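Jastcombe Height-Adjustable Bench, Model 512

Sindska Furniture for Education and Public Services
Benches and tables > Height-adjustable > Jastcombe 512

Product code: JC-512
Replaces: JC-511
Availability: made to order
Page last revised: 2025-12-12

Overview

The Jastcombe 512 is a height-adjustable work bench for schools, colleges, libraries, museum workrooms and adult learning centres. It is intended for rooms in which the same bench must serve seated and standing users during a single day, and in which wheelchair users must be able to work alongside others at the same surface.

The bench is supplied with a powered or a hand-cranked lifting frame. Both versions share the same legs, feet and top fixings, and a hand-cranked bench may be converted to powered operation at a later date by means of the Kusum conversion set, which is ordered separately.

The 512 replaces the 511, which remained in the Sindska catalogue until June. Tops and castors made for the 511 will fit the new frame. The cable tray will not, as the fixing points have been moved towards the rear of the bench to give more room for the knees.

The top

Tops are offered in a range of plain colours and in two finishes, smooth and lightly textured. The smooth finish is recommended for writing, paper repair, model making and general classroom use. The textured finish hides small scratches more readily and is often chosen for workshops, although it takes longer to wipe down and is not advised for work with clay or wet paint.

Colour should be considered together with the lighting of the room. Very pale tops reflect a good deal of light and can be tiring under bright ceiling fittings, while very dark tops make it difficult to find small screws, pins and offcuts. Mid-toned colours are the usual choice where benches are shared between departments. Samples of all current colours can be sent on request and should be looked at in the room itself, both in daylight and with the lights on.

All tops have a sealed edge and rounded corners. Pilot holes are drilled at the works to match the frame. Customers who wish to fit a top of their own may order the frame alone, in which case a drilling template is enclosed with the assembly instructions.

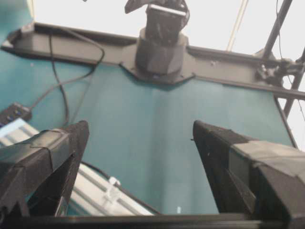 Where several benches are to stand together, we ask that all tops be ordered at the same time. Small differences in shade may occur between production runs. They are seldom noticed on a single bench but may be plain to see along a row.

The frame

The frame consists of two lifting legs, a crossbar and a pair of levelling feet. The crossbar is set back from the front edge so that a wheelchair user may approach the bench squarely. Each foot may be adjusted by hand on floors that are slightly uneven. On floors with a marked slope, such as those in older laboratories, packing plates will be needed and may be included in the order.

On the powered version, the height is controlled by a small panel that may be fitted to the left or the right of the bench. The panel holds up to 4 stored heights. It may be locked with a key, a feature requested by many schools, and two keys are supplied with each bench. If the bench meets an obstacle while moving, it stops and then travels back a short distance. This feature is provided as a safeguard and does not remove the need for users to check that the space above and below the top is clear.

On the hand-cranked version, the handle folds away beneath the top when not in use. It may also be removed altogether and kept by a member of staff.

Ordering options

Lifting frame: powered, or hand-cranked
Top finish: smooth, or lightly textured
Frame colour: dark grey, light grey or white
Feet: levelling feet as standard; braked castors as an option
Cable tray: optional, fixed beneath the rear edge
Control panel position: left or right (powered version only)
Packing plates: optional, for sloping floors
Kusum conversion set: ordered separately, for hand-cranked benches

Castors are not available in combination with packing plates. A bench on castors must have its brakes applied before the height is changed.

Choosing a suitable number of benches

Customers planning a whole room are invited to send a simple floor plan showing doors, windows, radiators, sinks and wall sockets. Our planning office will return a suggested layout without charge. The plan need not be drawn to a professional standard, provided that the main measurements are marked on it and are legible.

Particular attention should be given to the space behind each user. A bench at its standing height invites people to move about more freely than a fixed desk does, and gangways that are adequate for seated work may prove narrow in practice. Window sills, low shelves and wall-mounted trunking should also be marked, as these may come into contact with the top when the bench is raised.

Powered benches should be placed within reach of a fixed socket. Extension leads are not to be laid across gangways.

Delivery and assembly

Benches are delivered flat, in two cartons, with the top packed separately from the frame. Assembly requires two people and the tools enclosed. The top should be kept in its wrapping until the frame is standing and level.

Sindska can arrange assembly by its own fitters — this must be requested when the order is placed. Our fitters will remove all packaging, level each bench, set the control panel where one is fitted, and show a member of staff how the bench is operated. For buildings without a lift, please inform us of the floor on which the benches are to be placed.

Cartons should be opened on the day of delivery. Damage must be reported within 30 days, with the number printed on the carton label.

Care and cleaning

The top should be cleaned with a soft damp cloth and a mild washing-up liquid, then dried. Scouring powders, bleach and solvent cleaners will dull the surface and are not covered by the guarantee. Adhesive residue left by tape or labels may be softened with warm soapy water and lifted with a plastic scraper. Cutting should always be carried out on a mat.

The lifting legs are greased at the works and need no further greasing. Once a year, the bolts joining the legs to the crossbar should be checked and tightened if required. If one side of a powered bench is seen to sit lower than the other, the bench should be cleared and lowered fully, and the reset procedure given in the handbook should be followed. Should the difference remain, the bench should be taken out of use and our service desk informed.

Guarantee and spare parts

The frame and the top are guaranteed against faults in material and manufacture. The full terms are enclosed with every order and may be requested beforehand. Spare handles, keys, feet, castors and control panels are held in stock. Parts particular to the 511 will continue to be supplied while stocks last.

Related products

Gentile stool, adjustable, with or without back rest
Gentile tool rail, for fixing to the rear edge of the bench
Kusum conversion set, hand-cranked to powered

Enquiries

Requests for samples, floor plans and written quotations should be addressed to Primo Serra, Education and Public Services, at the Sindska sales office. Please give the product code JC-512, the number of benches under consideration and the type of building in which they will be used.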